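Relville Managed Web Hosting - Business Plan

The Business plan covers hosting, domain management and routine maintenance for one website. It is intended for company sites and small online stores that have outgrown shared hosting but don't need a dedicated server. Sites built by us and sites built elsewhere are both accepted.

Specification
Storage: 100 GB SSD
Mailboxes: 15
Product pages (store sites): up to 1,000
Backups: nightly, kept for 15 days
Certificate: included, renewed automatically
Contract: monthly or yearly

Each site runs in its own container with a fixed share of memory and processor time. Heavy traffic on one account does not draw on the share of another. Page caching is switched on by default and can be turned off for single folders, such as a cart or a member login.

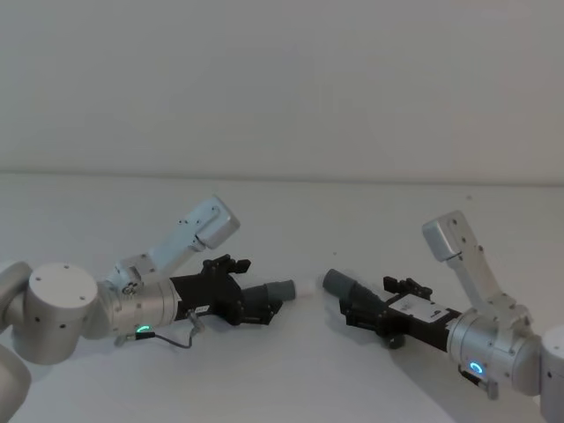 Cached pages are cleared whenever content is published. Store sites should leave the cart, checkout and account folders out of the cache. The control panel does this for the Naretti and Guérin store templates; for other templates the folders must be entered by hand under Settings - Cache.

Migration
Transfer of one existing site is included in the setup fee. We copy the files and database to a test address, where you check pages, forms and links before the domain is switched. Please lower the time-to-live on your DNS records the day before. Email is moved separately and has to be requested on the order form.

Maintenance
Core software and plugin updates are applied once a month, after a backup. Security patches are applied on release. Custom code is not updated under this plan. 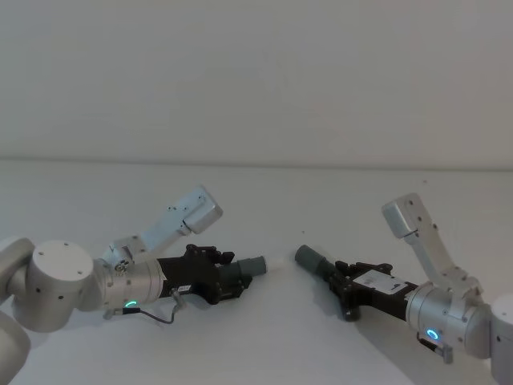

Can I keep my domain with my current registrar?
The domain can stay where it is. You will need to point its name servers to ours, or add the two records shown in the control panel if you prefer to manage DNS yourself.

Support is by ticket and phone from the Plaltcombe office. Prices and limits on this page apply to orders placed from April 1, 2024. Accounts opened before then keep their existing storage limit until renewal.

Order code: RV-B81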